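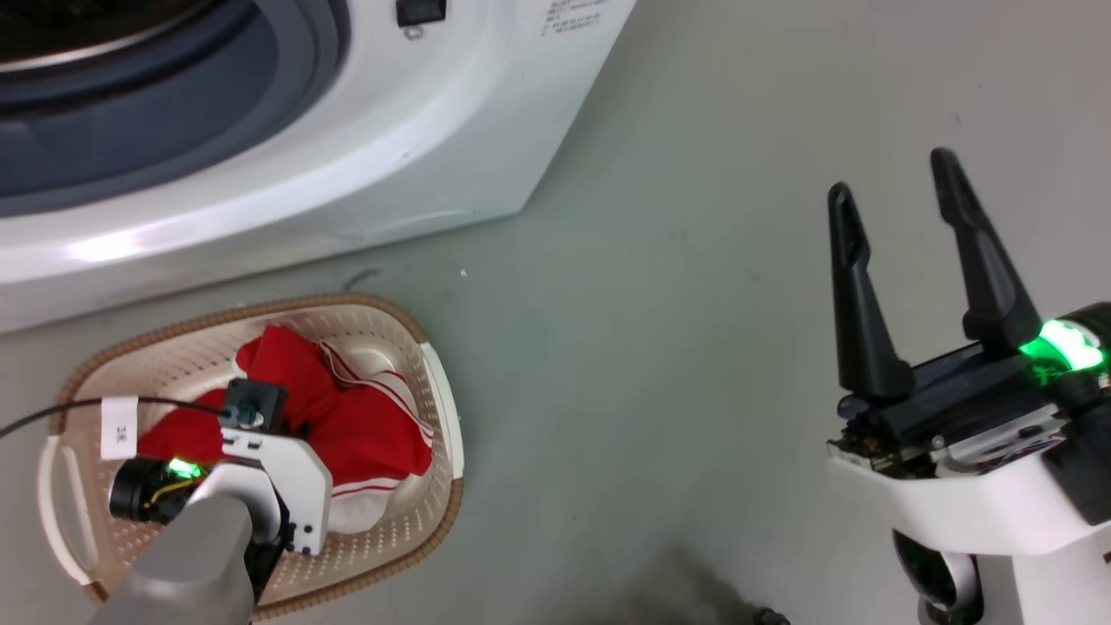

Running the wash for a rowing club

The woman who looks after the kit at Usman Rowing Club learned the job from her mother, who did it for a club in Hiratville. She has four crews to keep in clean shirts and does most of it in the evenings.

"People think it's the mud," she says. "Mud is easy. You let it dry and brush it off. It's the sun cream that ruins a shirt."

She washes cool, with half the powder the packet suggests, and leaves out fabric softener altogether. Softener coats the cloth, she says, and then the sweat stays in. Anything with a collar gets a rub of plain soap first.

Her busiest month is June, when the club goes to the Praltar regatta and the crews race on both days. They come back with everything in one bag - towels, socks, sometimes a sandwich.
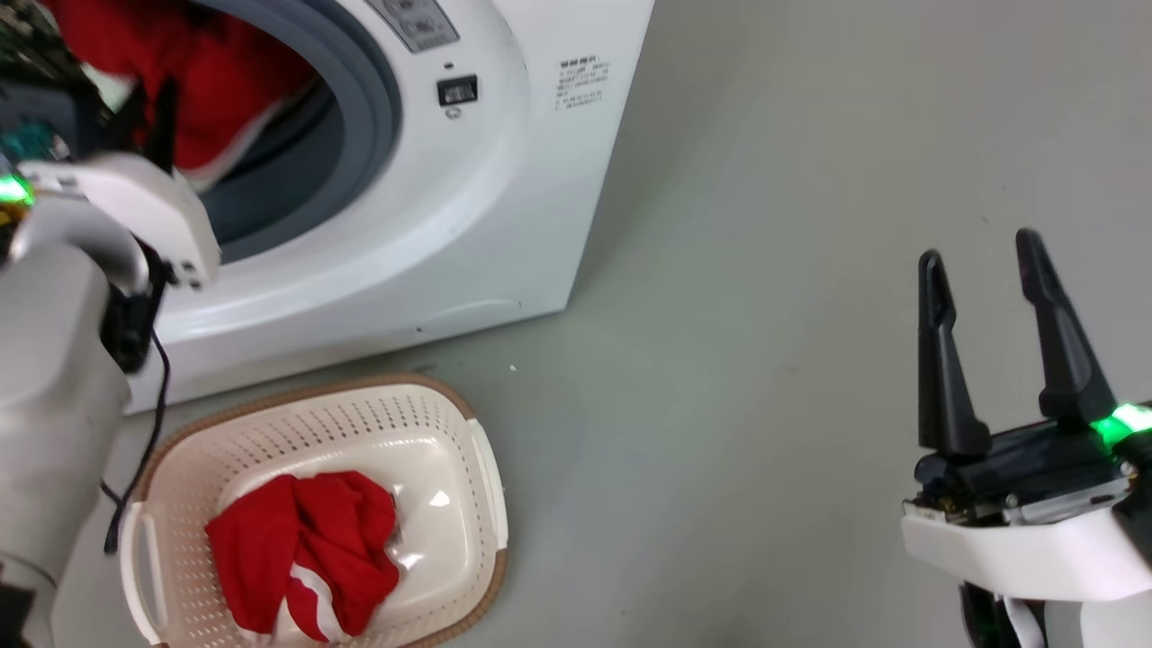 She has asked them to turn their shirts the right way out before handing them in. Two of the crews do. "The juniors are better than the adults," she says. "I put that down to their parents."

Would she give it up? She thinks about it for a moment. The club did look at sending the kit out to Hastora, a laundry in town, but the shirts would have been away too long between races.

"I don't row any more, my back won't have it," she says. "I still like to know who's in which boat. You find out when you sort the shirts."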